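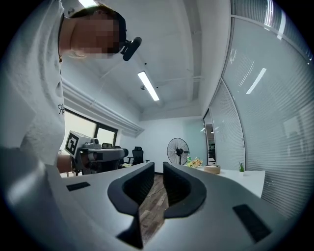 I Can Write My Own Name Again

29/03/2020
33 comments · 284 shares

I filled the last page of my first practice book this morning, and I'm so pleased with it that I've been carrying it from room to room! It started with a birthday card in January. I wrote two lines to my aunt, looked at them, and threw the card away. My handwriting had turned into a sort of nervous printing, half capitals, with an r that could pass for a v on a good day. I used to have lovely cursive. I got a ribbon for it in fourth grade (pale blue, and yes, my mother still has it).

So I went down to Rowlands, the stationery shop behind the post office, and bought a pad of slant-ruled paper and the cheapest fountain pen in the case. I wanted the green one but it was twice the price. The cheap one is black and a little scratchy on upstrokes and I love it completely.

The first two weeks were nothing but ovals. Row after row of ovals, then push-pulls, then ovals again, all from a reprint of an old penmanship course called the Fotalmont Method. It's a wonderful thing. The lessons are numbered, the tone is stern, and every so often there's a drawing of a man with a mustache sitting extremely straight. He wants you to move from the shoulder and hardly use your fingers at all. I thought this was nonsense until lesson 4, when my arm suddenly loosened up and a whole line of lowercase l's came out leaning the same way. I yelled. The cat left.

Letters I now enjoy: l, h, y, g, capital W. Letters I'm still fighting: r, s, x, and capital Q, which looks like a 2 with big plans. Lowercase k is somewhere in the middle. If I slow down for it I get a knot, and if I speed up I get an h with a limp.

My friend Wyn Lloyd learned all this years ago and has been mailing me lines to copy. Real mail, with stamps. The envelopes alone are worth it — there's one with a capital L that runs right under the address and comes up the other side. I've pinned it over my desk next to the electric bill.

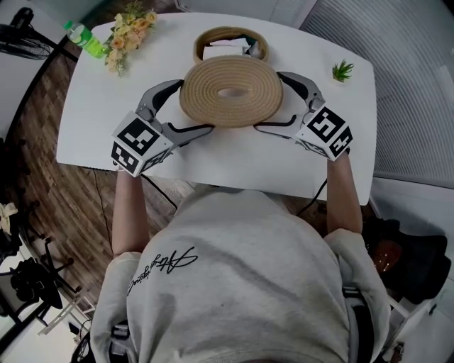 Signatures are what I've been working on all through March. Wyn's advice is to stop writing a name and start drawing one move, and to pick a single stroke that gets to be big while the rest behaves. I've been seeing examples everywhere ever since. Look at the black lettering across the back of that light gray sweatshirt, how it runs on a diagonal and has one long looping stroke! That loop does so much of the work. I tried something like it on my own last name, and on the third page it landed well enough that I signed the electric bill check with it.

If you want to try this yourself, get paper with slant lines before you get a nice pen. Blue-black ink is kinder to shaky lines than plain black, at least to my eye. Ten minutes a day suits me better than an hour all at once, mostly in the morning with my coffee on the far side of the table (I learned about the far side on page 9).

Next up is the second Fotalmont book, all capitals. I've also mailed my aunt a new card, two months late, and this time I filled both sides and had to finish up the margin.

735 views · Share this post · 33 comments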